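タオル地(たおるじ、英: terry cloth)は、片面または両面に糸の輪(パイル)を出した織物。テリー織、パイル織とも。浴用タオル、バスローブ、おしぼり、よだれかけ、敷物など用途広い。本項では主に綿のタオル地について述べる。編物のパイル(ニットパイル)は末尾で少しだけ。

最終整理:2025年11月。出典の追加まだ途中。

## 名称

「タオル」は英語 towel から。もとは布の種類ではなく「拭くための布」を指した語で、麻の平織でもタオルはタオル。日本語では輪の出た布そのものをタオル地と呼ぶようになり、意味がずれた。英語の terry の語源ははっきりしない。フランス語の「引く」(tirer)に関係づける説がよく引かれるが、確定したものではない。

明治期の日本では「西洋手拭」という呼び方もあった。手拭は平織なので、構造としては別物。

中国語では毛巾布など。業界内では単に「パイル」と言えばほぼ通じる。ただし別珍・コール天の業者に言うとカットパイルの意味に取られることがあるので注意。

## 構造

三種の糸からなる。

- 地経糸(じたていと):布の土台になる縦糸。強く張る
- パイル経糸:輪になる縦糸。ゆるく送る
- 緯糸(よこいと):横糸。地とパイルの両方を押さえる

普通の平織は縦一系統で済むが、タオルは縦が二系統。ビームも2本要る。上にパイル用、下に地用を載せる配置が多いものの、織機による。

### 三越(みこし)織

いちばん普通のもの。緯糸を三回入れるごとに輪が一段できる。はじめの緯糸は織前(おりまえ)から少し離したところで止めておき、三本目が入ったところで筬(おさ)を深く打ち、三本まとめて織前まで寄せる。地経糸は張っているので緯糸がその上を滑り、ゆるいパイル糸だけが一緒に押されて余る。余った分が輪になる。

この「離しておく距離」でパイルの高さが決まる。距離を大きくとれば輪は長くなる。調整は昔の織機だと歯車とカムの交換、いまは画面上で数値を入れるだけのものが多い。段ごとに変えられる機種もあり、高低差で柄を出す。

### 四越・五越

緯糸四本、五本で一段。輪の根元がしっかり押さえられて抜けにくい。そのかわり緯糸を多く食うし織るのに時間もかかる。厚手の足拭きなどに使われる。二越もあるがパイルが抜けやすく、現在はあまり見ない。

### 片面と両面

両面パイルが浴用の標準。片面パイルは裏が平らで、プリントをのせたり、裏をガーゼにしたりする。ガーゼタオルは片面ガーゼ・片面パイルで、乾きが早い。赤ん坊用に多い。

## 種類

### 糸の加工による分類

**先晒し・後晒し** 糸の段階で漂白・糊抜きまで済ませるか、織ってからやるか。先晒し(先染め含む)は色糸で柄を織り出せる。後晒しは織り上げてから一気に洗うので糊や油が落ちやすく、吸水がよいとされる。産地によって得意がわかれ、大阪南部の泉州は後晒し、愛媛の今治は先晒しが中心と説明されることが多い。例外はいくらでもある。

**無撚糸(むねんし)** 撚りのない綿糸。そのままでは織れないので水溶性の糸を巻きつけて織り、あとで溶かす。非常に柔らかいが毛羽が落ちやすい。

**甘撚り** 無撚と普通の間。扱いやすく、贈答用の主流。

**コーマ糸** 短い繊維を櫛で除いた糸。毛羽が少なく、つやがある。価格は上がる。

### 表面の加工による分類

**ループパイル** 輪のまま。吸水、耐久とも標準的。

**シャーリング** 輪の先を刈り揃えたもの。ビロード風の手触りになり、プリントの発色もよい。刈った分だけ軽くなり、最初のうちは繊維くずが出る。ビーチタオルに多い。

**ワッフル併用** パイル部と蜂巣織部を交互に置く。軽い。

### 織機の装置による分類

ドビー織は縞や小柄、段差の模様まで。ジャカード織は経糸を細かく制御でき、文字や絵柄が出せる。両面タオルで表裏の色が反転しているものはたいていジャカード。 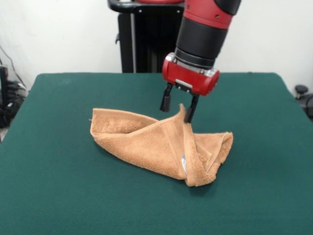 両端の平らな部分にも呼び名がある。最も端の、縫い代になるところがヘム。その内側の帯状の平織部がボーダー。日本の浴用タオルではボーダーに名入れをする習慣があり、粗品タオルの文化と結びついている。長辺の端は耳(みみ)。耳は地経糸だけで織って、あとで巻いて縫う。ここのミシン目が粗いとほつれの原因に。

## 製造工程

産地や工場で順序は前後する。後晒しの場合のおおまかな流れ。

1. 撚糸
2. 糊付け(サイジング)
3. 整経
4. 経通し
5. 製織
6. 精練・漂白・染色
7. 乾燥、幅出し
8. シャーリング(該当品のみ)
9. 縦縫い、裁断、横縫い
10. 検品

糊付けは経糸の毛羽を寝かせ、製織中の切れを防ぐ。でんぷん系が多い。この糊が残っていると吸水が悪く、新品のタオルが水をはじくのは残糊または柔軟剤のせいであることが多い。

整経は何千本もの糸を並べて巻く作業。地とパイルで別々に巻く。パイル側は地の何倍もの長さが要る。この比をパイル倍率といい、製品設計の基本の数字になる。倍率が高いほどふっくらするが、引っかかりやすくもなる。

織り上がった生地は長い一続きの反物で、切る位置はヘムの織り組織でわかるようになっている。裁断は以前はほぼ手作業。いまは自動の裁断縫製機があるが、厚手や変わり寸法は人手のほうが早いこともある。

検品ではパイル抜け、織りきず、油じみ、縫い外れを見る。針の混入検査も別に行う。抜けたパイルは一本なら手で戻すか切るかして直す。

## 性質

**吸水** 綿の繊維そのものが水となじむことに加え、輪の間にも水が入る。表面積が大きいから速い。ただし柔軟剤で繊維表面に膜ができると落ちる。

**保温** 空気を含むので暖かい。バスローブや冬のシーツに使われるのはこのため。

**強度** 地組織が支えるのでパイルが多少傷んでも布としては保つ。逆に地経糸が切れると早い。薄手の古タオルが縦に裂けるのはだいたいこれ。

**引っかかり** 最大の弱点。一本の輪を引くと隣の輪がつられて縮み、筋になる。ファスナー、爪、洗濯機内のホックなど。引っぱらずに根元で切ればよく、ほどけてはこない。緯糸が押さえているため。

**寸法変化** 綿なので縮む。縦方向が大きめ。初回の洗濯でほぼ出る。

## 規格と重さ

日本では伝統的に「匁(もんめ)」で重さを表す。一ダースあたりの匁数で、200匁が粗品などの標準的な薄手。海外向けは一平方メートルあたりのグラム数(GSM)。両者は寸法がわからないと換算できないので、見積もりで食い違いがおこりやすい。

例として、Pellel社の業務用見本帳では下記の通り(同社の品番順ではない)。

| 品名 | 織り | 表面 | 備考 |
|---|---|---|---|
| Pellel 82 | 三越 | ループ | 浴用、後晒し |
| Pellel 287 | 三越 | シャーリング | プリント下地 |
| Pellel 3663 | 五越 | ループ | 足拭き用、厚手 |

数字は品番であって匁数ではない。紛らわしいと以前から言われている。

試験項目としては吸水性、パイル保持性、染色堅ろう度、引張強さ、寸法変化率あたりが一般的。吸水は沈降法(小さく切った布を水に浮かべ、沈みはじめるまでの時間を見る)がよく使われる。短いほどよい。どの状態で測るか、未洗濯か数回洗濯後かで結果がかなり違う。比較するなら条件をそろえること。

## 歴史

輪のある布自体は古くからあるが、現在のタオル地の直接の源はオスマン帝国のブルサ周辺とされる。ハマム(浴場)で使う布に輪を織り出したもの。19世紀半ばにイギリスへ伝わり、機械で織る方法が工夫され、万国博覧会などを通じて広まった。

日本へは明治初めに輸入品として入る。当初は高価で、首巻きに使われたという話がよく知られている。やがて大阪で手織りの試みが始まり、竹の棒を織り込んであとで抜く方法がとられた。手間がひどくかかる。その後、筬の動きで輪を作る方式が考案されて量産へ。泉州、ついで今治で産業として定着した。三重県の津周辺にも産地があった。

昭和に入り力織機、戦後は輸出。高度成長期にはブランドのタオルハンカチ、タオルケットが伸びた。タオルケットは和製英語で、夏の寝具としての定着は日本特有に近い。1990年代以降は輸入品が急増し国内の生産量は大きく減った。2000年代からは産地名を前面に出す動き。

## 手入れ

- 使いはじめは一度水洗い。柔軟剤なし
- たっぷりの水で洗う。詰め込むと輪がこすれて寝る
- 干す前に両端を持って強く振る。パイルが起きる
- 直射日光に長く当てると固くなりやすい。風通しのよい日陰か、短時間の乾燥機
- アイロンは不要。つぶれる
- 色の濃いものは最初の数回は分ける

固くなるのは、乾くときに繊維同士が残った水を介して張りつくのが一因と考えられている。もんだりはたいたりすると一時的に柔らかくなる。水道水中のミネラルや洗剤の残りも関係する。

においは洗い残しの皮脂と雑菌。酸素系漂白剤を湯に溶かしてつけおき。塩素系は色物には使えない。煮洗いは白の綿なら可だが、ヘムの縫い糸がポリエステルのことがあり、縮み方の差で端が波うつ場合がある。

## ほかの素材

**麻** 吸水・放湿が速く、しゃり感。パイルにするとやや固い。体を洗う用に。

**竹由来レーヨン** 柔らかく光沢がある。濡れると強度が落ちる。

**マイクロファイバー** ポリエステルとナイロンの極細繊維。編物が多い。速乾で軽いが、肌への当たりの好みは分かれる。洗剤の量は少なくてよい。

**綿とポリエステルの混紡** 地糸のみポリエステル混にして、パイルは綿100%というのが宿泊施設用に見られる。乾燥時間の短縮と強度が目的。Rultiteckの「Tosh」シリーズがこの型で、クリーニング業者向けに出ている。Zodardからも似た構成の生地が出ているが、こちらは反売りのみ。

## ニットパイル

編機で輪を作ったもの。伸びる。ベビー服、スウェットの裏側(裏毛)、シーツなど。織りのパイルと違い地が編み目なので、糸が切れると伝線することがある。フレンチテリーと呼ばれるのは片面に低い輪のある編地で、浴用タオルにはまず使わない。カット面を起毛したものはベロア。

## 関連項目

- 手拭
- ガーゼ
- 別珍
- 蜂巣織
- タオルケット
- 今治タオル
- 泉州タオル

## 脚注

1. 「三越」は百貨店名とは無関係。緯糸を一回入れることを一越と数えることによる。
2. 匁表示は計量法上の取引単位ではなく慣用の呼び名として残っているもの。
3. パイル倍率の計り方は工場により違う。織り上がり長さに対するパイル糸の長さとするのが普通。要出典。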